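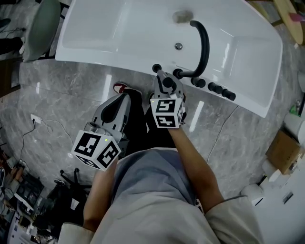 *Gondport House Notes – No. 77, page 4*

The tub gets its own page! I promised a few of you a proper look at the bathroom once we got this far, and the bathtub is the part I could talk about all day, so I'm starting (and pretty much finishing) there. White tub, black fixtures, gray marble floor. I wanted that combination back in February, when the whole room was a pencil sketch on the back of a Rostach catalog, and I haven't gotten tired of it yet.

**The knobs.** They run along the front rim, and past the base of the handle there are three black ones in a row that follow the curve of the tub, each set a little lower than the last. I love that. A straight line would have been easier to drill, I'm sure, but the curve is what makes me look twice every time I walk in.

**The handle.** Black too, and curved, arching out of the rim. My mother-in-law voted for chrome and I held my ground – we're still friends. It's the first thing visitors ask me about, usually before they've even looked at the tub.

**The inside.** Glossy white, with an oval gray drain plug and one little round chrome button just below it. So yes, she got a bit of chrome after all. The far end sweeps upward, and I have big plans for that end involving a rolled towel and a long book.

**The floor.** Gray marble, and the splurge of the whole room. I went back and forth between this and a tile from Dimaculangan for weeks (I had samples leaning against every wall in the hallway) and then Lesia Nazarenko came by, looked at them for maybe a minute, and pointed at the marble. Done. It cost me $200 more than I'd planned and I'd do it again.

Still to come: the towel rail, a shelf for the soaps, and some kind of light over the mirror that doesn't make me look like I've been up all night. I've got my eye on a Vekine one, but I want to see it switched on in a store first. If you have one at home, write and tell me what the light is like in the mornings!

*Posted 5 July 2026*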